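4.2 Dropped stories and the problem of the missing record

Studies of editorial suppression tend to begin with the story that got away. A broadcaster prepares a report, the report is not shown, and months later a rival outlet reveals that it existed. We are wary of this starting point. It selects for cases in which somebody had a reason to talk, and it treats the later account as if it were a log kept at the time.

Our own material comes from Homari, a regional current affairs programme, and from the complaints unit at its parent company, Melnyk. We asked both for every item dropped after filming had begun. Homari supplied 30. Melnyk, working from what should have been the same files, supplied 16. Neither could explain the gap, and in only 4 cases did the paperwork name the person who took the decision.
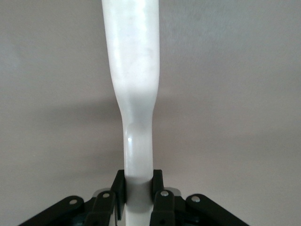
Figure 3. White object in a black gripper.

Editors gave "not strong enough" as the usual ground for dropping an item. The phrase is hard to test. It can mean that a source withdrew, that lawyers objected, or that a senior manager did not care for the subject, and the forms used at Homari do not separate these. Anyone shown only Figure 3 would know that the white object narrows from a wide upper part to a slimmer shaft, and would still have to guess at its use; the forms leave a reader in much the same position. We therefore did not code the phrase as evidence of interference, although the Toldale review did so freely and built its headline finding on it.

Nor do we accept the opposite reading, offered by several managers, that a weak story simply fails on its merits. Two of the dropped items were later broadcast elsewhere with the same interviews - a fact the managers called a difference in taste. Perhaps it was. The Skedemano archive, with its 1,000 running orders, shows what was planned and what went out, but it holds no notes of the meetings in between, and we have found no other source that does.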